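Categoría: Trabajos de alumnos > Robótica > Memorias

Plan de compra — puesto de doblado de ropa
Grupo: Kumaresan Rao, Kanini Mabula

3. Qué tenemos y qué falta

El puesto ya funciona con mesa blanca y tela verde de fondo. Para junio queremos un segundo puesto igual. Pedimos presupuesto a Hultton y a Prurel; Prurel tarda 6 semanas, Hultton 2 pero cobra el envio aparte. La tela verde, de Granilora, ya la tienen en el almacén.

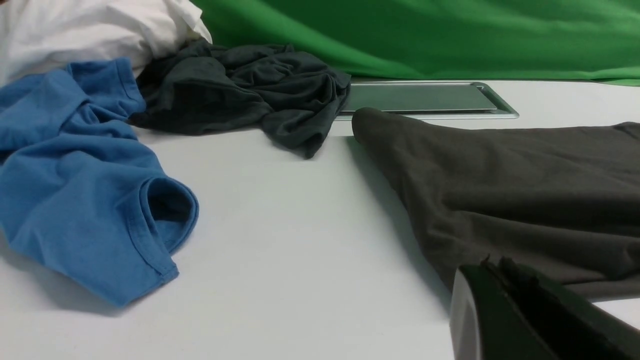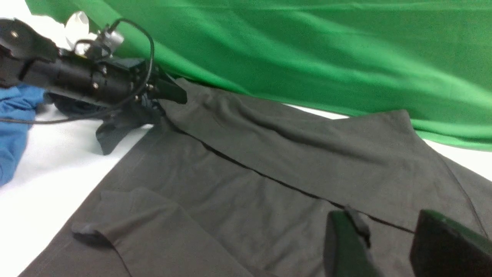

Camisetas y prenda gris oscura sobre la mesa, en la primera; en la segunda, la prenda gris extendida y los dos brazos.

4. Lista por prioridad

— Dedos de repuesto para las pinzas. Lo más urgente, 20 juegos si el precio baja por cantidad, si no la mitad.
— Cámaras de muñeca. Una por brazo más una de reserva.
— Ropa: unas 20 prendas, de segunda mano. Sobre todo tela oscura, que es dónde peor vamos con las costuras.
— Cables y bridas. Lobo, sin presupuesto previo.

Pendiente: preguntar si el envío entra en la partida de material o va a parte. Kanini lo mira con secretaría.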